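Foststead Public Swimming Hall: Frequently Asked Questions

Answers to the questions most often put to the front desk. Please read them before your first visit.

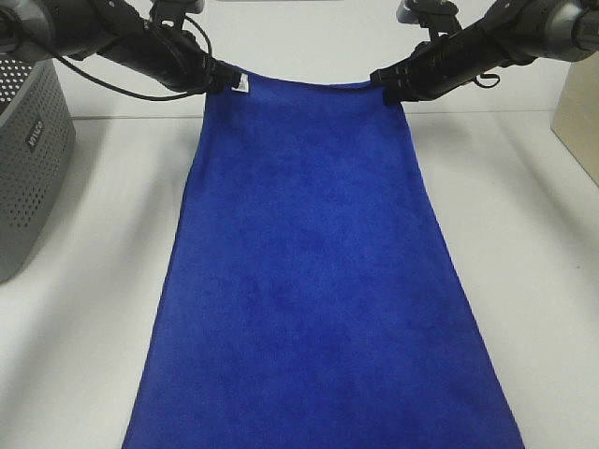
Visitors who do not find what they need may write to the Visitor Services Office at the address posted in the entrance hall. Letters are normally answered within five working days.

When is the hall open?
The main pool is open from 6:30 a.m. to 9:00 p.m. The teaching pool closes at 7:00 p.m. Swimmers are asked to leave the water 20 minutes before closing time. Hours on public holidays are posted at the entrance two weeks in advance.

Do I need to be a resident of Foststead?
No. Residents of Foststead and Gaswood pay the resident rate on presentation of a library card or a utility bill. All other visitors pay the standard rate.

How do I become a member?
Complete the membership form at the front desk and bring one form of photo identification. Children under 16 must be registered by a parent or guardian. The hall had 1,502 registered members at the last annual count, and there is at present no waiting list for adults. There is a short waiting list for the Family Plus plan.

May I rent a towel?
Yes. Towels may be rented at the front desk for a small fee and must be placed in the return bin before you leave the changing area. Members may also bring their own. Towels left on benches are held for 14 days.

Are lockers provided?
There are 300 lockers on the ground floor. Each takes a one-dollar coin, returned when the door is opened. Lockers are emptied every night after closing. The hall does not accept responsibility for valuables left in them.

May I leave a swim bag overnight?
No.

At what age may children swim alone?
Children aged 10 and over may swim without an adult if they have passed the 400-yard test. Testing is held in the main pool during the first week of each month and is free. Children under 10 must be accompanied in the water by a person aged 18 or over -- an adult seated in the gallery does not meet this rule.

What should I wear?
Ordinary swimwear is required. Caps are required in the lap lanes only. Street shoes may not be worn past the blue line.

How do I sign up for lessons?
Lessons are arranged by Sadao Mizuno, Head of Instruction. Sign-up for the summer term opens on May 23, 2018 at the front desk and by telephone, extension 816. Places are given in the order in which requests are received. A refund may be requested up to seven days before the first lesson.

Is my card valid at other pools?
Full members may use the Brastberg pool on the same card. The agreement does not cover the sauna at Brastberg, for which a separate ticket is sold.

Whom do I contact with a complaint?
Complaints should be made in writing to Oksana Chornovol, Visitor Services Office. Please include your membership number, if you have one, and the time of your visit. Matters of safety should be reported to the lifeguard on duty at once.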